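3 min read

Ticket: gripper losing the pot lid, Nandau cell
Opened 10/08/2021 by Mirjana Hoxha

Lid slips on the lift, 9 tries out of 20. Toy peppers and bread pick fine. Finger pads were last changed in May. Cycle count was just past 3,000 when it started.

Checked the base bolts first - all tight. Re-taught the grasp point on the knob and dropped the approach 3 mm.

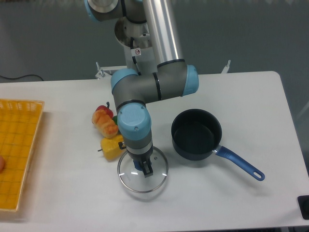 Gripper down at the lid knob, saucepan to the right.

Ran it again at half speed. Still slipping, so I pulled both pads. Left one was worn smooth at the tip. Fitted a new pair from the Berard kit and zeroed the fingers.
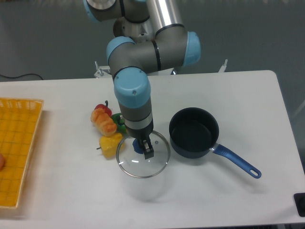 After that I put the speed back to normal and raised the grip force one step. No drops in 20. Burkgate needs to reorder pads, we have one pair left. Leaving this open until Ho signs off.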